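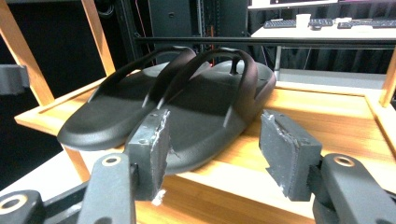
Figure 1. Black slides on the wooden tray.

Where Do the Shoes Go? A Study of Entryway Clutter in Shared Student Housing

Group report by Afia Essien, Izzati Chong and Sekar Osman
Kollthorpe College, Home and Living Design, second-year project

How we got started

All three of us live in shared houses, and all three of us have tripped over somebody else's shoes in the dark. When our instructor, Capucine Ferrand, asked each group to pick a small everyday problem and stay with it for a whole term, we didn't have to talk for very long. Izzati had turned her ankle on a boot that same morning (she is fine, thank you for asking), and that settled it.

We wanted to know where shoes end up when people come home, and whether giving them an obvious place to go would change anything. We had grand plans at first for a full hallway bench with cubbies and a coat rail, and Sekar drew a lovely one, but our budget would have covered maybe the legs. So we went down in size, and then down again, until we arrived at a tray. A tray is cheap, it can be carried under one arm, and you can put it in a narrow hallway without asking the landlord for anything.

The houses

We worked in two houses near campus. The one on Tetlow Street has five people in it and a long, thin hallway with the stairs at the far end. The Sembiring house, named for our classmate Kurniawati Sembiring, who kindly let us in at all hours, has four people and a square little entry with a radiator on one wall. Kurniawati's housemates were wonderfully patient with us, and one of them made us soup in February when we had all come down with the same cold.

How we counted

Every time one of the residents took off a pair of shoes near the front door, they made a mark on a sheet taped to the wall. There were two columns, one for "put away" and one for "left out." Put away meant on the tray, on a rack, or in a closet. Left out meant anywhere else on the floor, including neatly lined up against the wall, which caused a long discussion at Tetlow Street and, I think, one real argument.

We began with no tray for the first half of the project, then brought the trays in for the second half. We had hoped to reach 1,000 marks in each half, so that the two could be compared easily. We got 978 in the first half and stopped there when the term break came, and then we stopped the second half at 978 as well to keep things fair.

About the tray

The tray in Figure 1 has a flat, honey-colored wooden base and a raised rim. We went back and forth about the rim quite a bit. Afia wanted none, so that you could sweep straight across it, and Sekar wanted a tall one all the way around. What we learned from the residents is that a raised rim at the back is very handy, as you can kick a shoe toward it and it stays put. A tall rim in front is a nuisance, and people will stop short of it and leave their shoes on the floor.

Slides turned out to be the shoes we heard the most about. People wear them to take out the trash, to get the mail, to stand on the porch and talk on the phone, and so they come on and off many times a day. They have no laces and no real back, so they are easy to step out of, and they are left wherever the person happened to be standing. They also overlap nicely, one partly on the other, and a pair of them takes up less of the tray than we had allowed for on paper.

What we found

Without a tray, 602 of the 978 marks were in the "put away" column. With a tray, it was 676. That is a gain of 74, and we were pleased with it, though we'll admit we had pictured something more dramatic. Most of the gain came from the Sembiring house. At Tetlow Street the tray filled up by dinnertime, and whoever came home last had nowhere to put anything.

We also asked everybody what they thought. The most common wish was for a second tray. One person wanted a towel under the boots in wet weather, and another told us she liked the look of the wood so much that she had started wiping it down, and then did the baseboards while she was at it!

Problems with our method

The residents knew we were counting shoes, and anyone who knows that is likely to be a bit tidier. Guests didn't always fill in the sheet - or they filled it in three times for fun. The weather also changed between the two halves, so we had heavier shoes early on and lighter ones later, and we can't say how much that helped the trays along.

If we had another term

We would try two trays at Tetlow Street, one on each side of the stairs, and a longer, narrower shape for hallways like that one. Sekar would also like to test a lower front edge with a slope to it, and already has drawings. Kurniawati has asked to keep her tray, and we said yes.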